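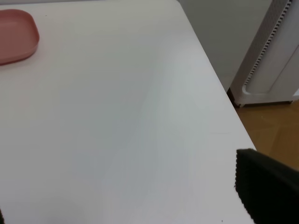
Dirnero: a wrist camera and a two-finger gripper on a home-built arm

Nadja Pfister
30/01/2021
Filed under: Talks / Robotics / Home builds

Speaker notes. Leave the title up while people sit down. Start with scope: one arm, one table, one camera, a gripper with two fingers. No mobile base, no second arm. The task is to move a small part from the table to a tray and release it without tipping it over. Questions at the end except for wiring, which I take as they come.

1. What was built

Dirnero is the whole thing: arm, gripper, camera mount, control code. Hivham is the control board, named after the folder it started in. Akinola is the vision process on the PC. They talk over USB serial. The board closes the motor loops and knows nothing about images. The vision process sends target poses and knows nothing about currents. Keep this slide short, the split matters later when we get to latency.

The arm was assembled at home on a desk and only moved to the white table once the base clamp stopped slipping. The first clamp was printed and crept under load. The present one is a pair of steel plates with four bolts. Mention that the clamp cost more time than the shoulder joint.

2. Camera placement

The camera sits at the wrist and looks out past the fingers. I tried a fixed overhead camera first. It gave a better view of the table and a worse view of the grasp, as the wrist covered the part at the moment I needed to see it.

Cost of the wrist mount: the field of view changes with every joint move. The far side of the table is seen at a shallow angle. The room gets into the picture, including the floor and whatever stands on it. Akinola therefore masks everything outside the table edge before it looks for parts.

Cable: leave a service loop at the last joint. Mine was too short and pulled the connector at full rotation. Show the connector if there is time.

3. Finding the table

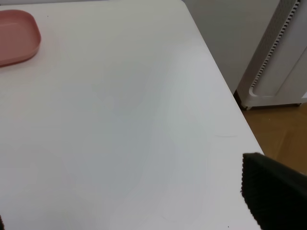 Akinola fits the table plane from the edge line and the known table height. The edge is detected first with a gradient filter, then refined with a line fit that throws out the worst points. Contrast is the difficulty. On the floor side the step from white to honey-brown is large and the fit is stable. Against the gray wall the step is small, and the corner is rounded, so I drop a margin at each end of the line and do not use the corner at all. The finger at lower right overlaps the edge as well, so its region is masked for every pose.

Shading on a matte white surface is the second difficulty. The tabletop is not one gray value. A single global threshold split it into patches and reported the patches as parts. Local normalization over a window of 50 pixels fixed most of it. Small specks and scratches still pass the filter and are removed by a minimum area test. I prefer the area test to cleaning the table, which has to be repeated.

The tray is found by color. Pink is far from everything else the camera sees from this position, so a hue range and a size check are enough. If the tray is partly outside the view, only the visible part of the rim is used and the pose is marked low confidence. The arm may move toward a low confidence tray but may not release over it. It has to look again from closer in.

4. Fingers

Smooth fingers let parts rotate in the grip when lifted off center. The textured faces hold better. They also pick up dust, and grip falls off before the texture looks worn.

Dark fingers are convenient for masking, inconvenient for seeing the finger itself. The mask is a fixed polygon per gripper opening, interpolated between stored openings. It fails if the camera mount is bumped. After any bump, redo the polygon. There is a script for it, called Natport, and it needs one image of the open gripper and one of it closed.

5. Test log

The long run was 3,000 commanded grasps in January. Akinola stored 3,945 images over that run; the extra ones are second looks. Of these, 708 were flagged low confidence, most of them for tray poses with part of the rim missing.

Do not present this as a success rate. The log records what was commanded and what the vision process believed. A dropped part that lands in the tray is logged the same as a placed one. I have a current threshold on the gripper motor now that would separate the two, but it was added after the run.

6. Latency

Serial at the default rate was the bottleneck, not the vision. Poses went out as text. Packing them as binary removed the visible stutter on approach. Someone will ask about ROS. Answer: considered, not used, the message set is small enough to read on one page.

7. Open items

Hand-eye calibration is still done by touching off on a printed grid. Drift between sessions is not measured.
Finger faces need a repeatable way to be cleaned and a record of when it was done.
The table mask assumes a straight edge. It will need rewriting for a round table.
Emergency stop cuts motor power and the arm sags. A brake on the shoulder is on order.

Leave the wiring diagram up during questions. The connector for the wrist cable is drawn from the mating side.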